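Oil finish on beech offcuts, still tacky
Posted by Leidy Apaza, 24 January 2023

Two coats of Stotano hard oil on beech, 116 hours between them. Second coat is still tacky. Shed is unheated. Strip it or wait?

cristian_agudelo
Wait. Cold slows the cure. Bring the pieces indoors and keep air moving over them.
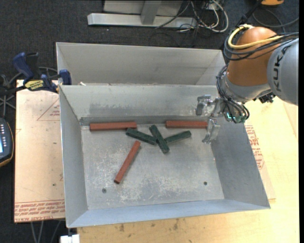 Also check how much was left on the surface. Anything not wiped off within the hour turns to gum.

m.rios
Disagree on waiting. If it was laid on thick it will never harden properly. White spirit, coarse cloth, start again.

cristian_agudelo
White spirit after a week does very little. I had the same fault last May and it cured in 3 weeks.

Leidy Apaza
Wiped after two hours, so probably too thick. Will try spirit on one piece and leave the rest indoors.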